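May
By Keegan Lemieux

Finham craft room, safety walk-through, with my notes

Exits: OK. Both doors open all the way.

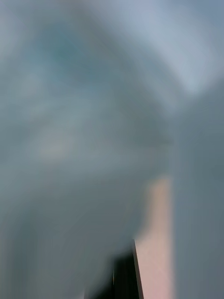 Extinguisher: OK, tag is current. Huguette Robichaud wants it hung lower and I agree!

Cords: 3 need replacing — the glue gun one is awful.
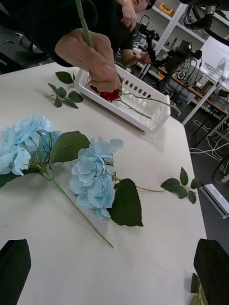 First aid kit: out of burn gel. Again.
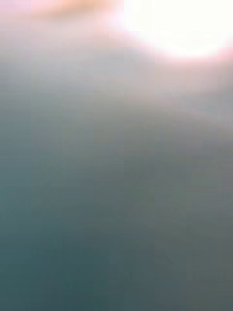 Outlets: fine, 4 tested. 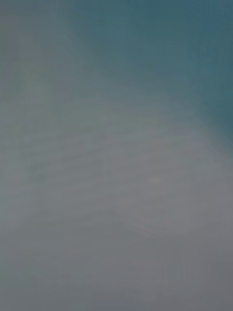
Paint touch-up: still on my list (low priority, I know). I'd love a blue-green like the one up in the corner there, next to all that gray.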